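Floor cushion

A floor cushion is a large, stuffed cushion made to be used directly on the floor, for sitting, kneeling or reclining. It is distinguished from a throw pillow, which rests on another piece of furniture, by its size, its firmer filling and its heavier cover. Floor cushions are used in homes, nurseries, libraries, tea rooms and places of meditation.

History

Sitting on the floor is an old practice across much of Asia, North Africa and the Middle East, and cushions for the purpose developed in many regions. In Japan the flat, square zabuton is placed on tatami matting. In Turkey and neighboring countries, low cushions were set along the walls of a reception room, with bolsters behind them as back rests. Leather poufs from Morocco are a related form.

In Europe and North America, floor cushions were long associated with kneeling in church or with children's rooms. They became common in living rooms in the second half of the twentieth century, along with lower furniture and the beanbag chair.

Construction

Most floor cushions consist of an inner case holding the filling and an outer cover that can be removed for washing. Traditional fillings include cotton batting, wool, kapok and buckwheat hulls. Polyester fiber and foam are now the most common. Cotton packs down with use and has to be pulled apart and fluffed again, while foam keeps its shape but crumbles with age.

Stitching passed through the full thickness, called tufting, keeps the filling from moving to the edges. Covers are made of canvas, corduroy, wool or short-pile plush.

Novelty shapes

Cushions in the shape of food, animals and flowers are sold mainly for children's rooms and as gifts. Food shapes include doughnuts, slices of bread and fried eggs, the last with a pale outer part and a round yellow center.

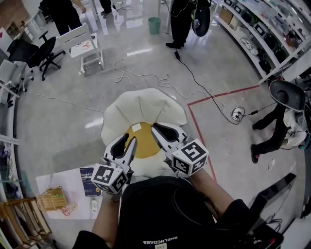

Serpil Uysal has objected that such shapes are treated as a modern fashion, when round cushions with petaled edges were sewn at home for generations and simply never given a name. Most writing on the subject nevertheless lists them separately from plain round cushions.

Care

Covers are usually washed in cool water and dried flat. Fillings of wool or kapok are aired outdoors instead of washed. On stone or tile, a thin mat or a backing with rubber dots reduces slipping.

See also

Beanbag chair
Bolster
Ottoman
Zafu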